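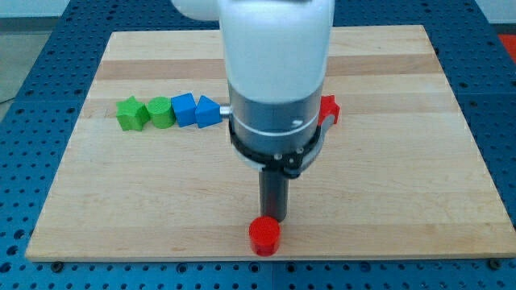 ## 6. Setting up the push cell

This section covers fitting the rod, setting the tool point and checking the working height over the board. Allow 48 minutes the first time. Do the whole section again whenever the rod, the collar or the board has been changed.

You will need:

- the hex key set from the Pradeck drawer
- the feeler gauge
- a clean, dry cloth
- the block set (stars, cylinders, cubes and prisms)
- the cell logbook

**Caution:** Press the emergency stop before you put your hands near the wrist. Pausing the program on the pendant is not enough.

### 6.1 Fitting the rod

1. Jog the arm to the service position and press the emergency stop.
2. Check that the black collar sits square on the wrist. If you can rock it by hand, take it off, wipe both faces and refit it.
3. Tighten the collar screws a little at a time, working across the ring.
4. Slide the rod up into the collar until it stops.
5. Close the clamp and tighten its screw. Pull down on the rod. It must not move.
6. Turn the wrist by hand only if the brake release is on. Otherwise leave it where it is.

**Note:** The short pin at the side of the wrist is the index mark for this cell. Don't use it as a handle, and allow for it when you plan moves close to the blocks.

### 6.2 Placing the board

1. Brush the table so that no grit is left around the holes.
2. Lay the board flat. Press on each corner in turn. If one lifts, look underneath for a raised bolt head.
3. Line the long edge up with a row of holes in the table.
4. Wipe the board with the dry cloth. Do not use polish or spray. Blocks slide further on a polished board and the push distances will be wrong.

### 6.3 Setting the tool point

1. Release the emergency stop and choose **Tool > Rod** on the pendant.
2. Enter the tool length from the label on the rod case. The two Bola rods differ in length, so read the label each time.
3. Set the speed limit to 5 per cent.
4. Jog the tip down over a clear part of the board until the feeler gauge just drags beneath it.
5. Press **Store height**.
6. Raise the arm, move to the opposite corner of the board and repeat the check. If the gauge is loose at one corner and tight at the other, go back to 6.2.

**Caution:** The rod has no spring in it. Driving it into the board will trip the arm and may bend the collar screws. Bent screws must be replaced as a full set.

### 6.4 Test push

1. Stand one cylinder near the front edge of the board, with its flat top upwards.
2. Put the remaining blocks further back, leaving a clear lane for the rod.
3. Bring the tip down behind the cylinder, short of touching it.
4. Run **Push test 29** and keep a hand by the emergency stop.
5. The cylinder should slide without tipping. If it tips, the contact point is too high. Lower the stored height by one step and run the test again.
6. Repeat with a star. Stars often turn as they slide, and this does not count as a failure.

When the test passes, return the speed limit to its normal setting and sign the logbook.

### 6.5 Routine care

| Job | When |
|---|---|
| Wipe rod and board | Start of each shift |
| Check clamp and collar screws | Thursday |
| Repeat 6.3 and 6.4 | Every 900 pushes |
| Inspect rod tip for burrs | With the screw check |

Replace the rod if the tip catches on the cloth. Do not file it. Spare rods and screw sets are ordered from Treltex through Adhiambo Rashidi. Faults on the arm itself go to Malcolm Dobson, with the code from the pendant and a note of which step you had reached.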